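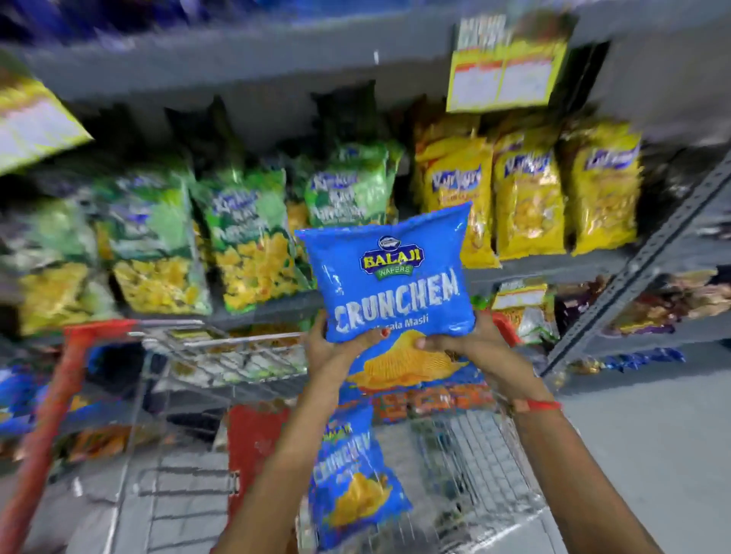 Farwood FW-5 Head Mount Kit

Head-worn camera bracket and recording pack for collecting two-handed manipulation video. Designed by Traian Stoica and built in the Horobets shared workshop. Sold as a parts kit or assembled.

Purpose

The FW-5 records what the wearer's hands are doing from close to eye level. The video goes into the training set for the Dostitham bench arm, a two-gripper build that has trouble with soft packaging. Puffed snack bags are the hardest class so far. A glossy bag such as the blue Balaji Wafers Crunchem packet reflects store lighting, deforms where it is gripped, and has printing that the fingers partly cover. Holding it by both lower corners over the cart leaves the logo readable and the flavor text partly readable, and both contact points stay in view.

What is in the kit

Printed bracket, two halves, PETG
Elastic head strap with rear buckle
Tilt plate with 5 detents
Camera cable, 300 mm
Belt pack enclosure with lid and screws
Hardware bag

Camera, single-board computer and battery are not included. The bracket takes any board camera with a standard four-hole pattern. Hole spacing is on the drawing supplied with the kit.

Specifications

Bracket mass, without camera: 58 g
Bracket width: 89 mm
Strap: adjustable, washable
Fasteners: M2.5 and M3, stainless
Recommended layer height: 0.2 mm

Setup

Fit the strap first, then the camera. Set the tilt plate so both forearms enter from the bottom of the picture and the hands meet near the center when an object is held at chest height. Lock exposure before entering a store. Auto exposure will hunt when a bright packet is raised in front of a shelf.

Lift one item at a time. Keep the front panel toward the camera and pause before lowering it into the cart. A second packet of the same design in the basket is useful, and so is a crowded shelf of green and yellow Kurkure packets behind the hands. The Rerkonton labeling script treats the held item and the cart items as separate instances.

Known limits

The lens sits above the eyes, so items held below the waist drop out of view. Text on the upper shelf tier is often blurred. Wire-mesh baskets produce false edges in the depth estimate. Roel Segers is testing a mask for this, to be released with the August revision.

Revision

Drawing set C, 21 February 2025. Brackets printed from set B fit the current tilt plate after the inner slot is filed out.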